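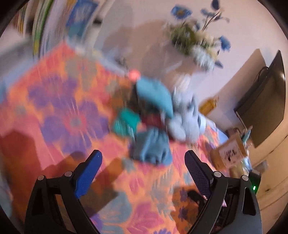

Never wash a print hot, a reader in Bridinach wrote to us in June, and never trust the label either. She lost a set of curtains that way. Pink ran into everything. So did her patience.

Bright fabric is back, and with it the old worry — will it stay bright? Mostly yes. If you treat it right.

First the dye. Cheap orange fades quickest, reds bleed. Rub a damp white rag on a hidden corner before the first wash. Color on the rag? Wash it alone. Twice, maybe three times.

Then the sun. A south window will eat a floral in one summer. Turn the cloth, swap it out, pull the blind at noon. The market at Okoro sells remnants out of the light for exactly this, under a tin roof, 400 bolts on a good morning and no two alike. Get there early, the good corals go by nine.

Drying. Shade, inside out, no pegs on the pattern. A mill shop in Druris keeps its samples on a flat rack for 24 hours before anyone irons them, and teh colors there look new after years of handling.

Vinegar in the rinse? Readers swear by it. We tried 2 cups on an old Imeck tablecloth and saw no differnce at all. Smelled like pickles till the weekend.

Storage next. Roll, don't fold. Creases fade first, and a faded line down the middle of a flower bed can't be fixed — only hidden under a fruit bowl.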